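Tandoscombe building notes, January 21, 2021

The laundry room on the lower level closes for three days in April while Cleltard replaces the supply line. The present line is galvanized pipe and has lost pressure at the far end. Water to the apartments stays on. 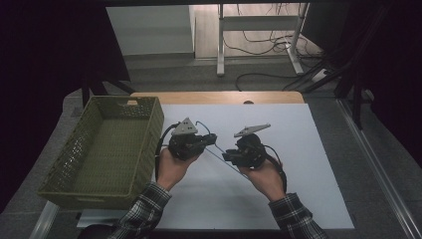 The new line is copper with a shutoff at each washer. Metered use in the room last quarter was 1,813 gallons, low for the season. Dryers run on a separate circuit and can be used during the work.

Wire hangers can go back to Tsegaye Cleaners on the ground floor. The shop takes up to 200 per drop-off, coated or bare, bent ones included.

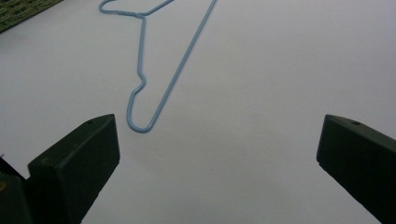
Coated wire hanger, light blue.

Rubber bands and paper covers should be removed first. Plastic hangers are not accepted.
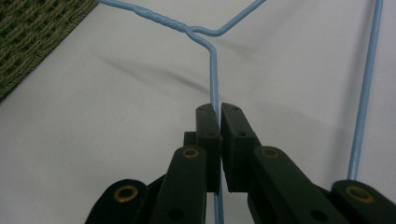
Mitard asked whether the closure could start after the weekend, as most residents wash on Saturday or Sunday. Cleltard will confirm the start date in writing.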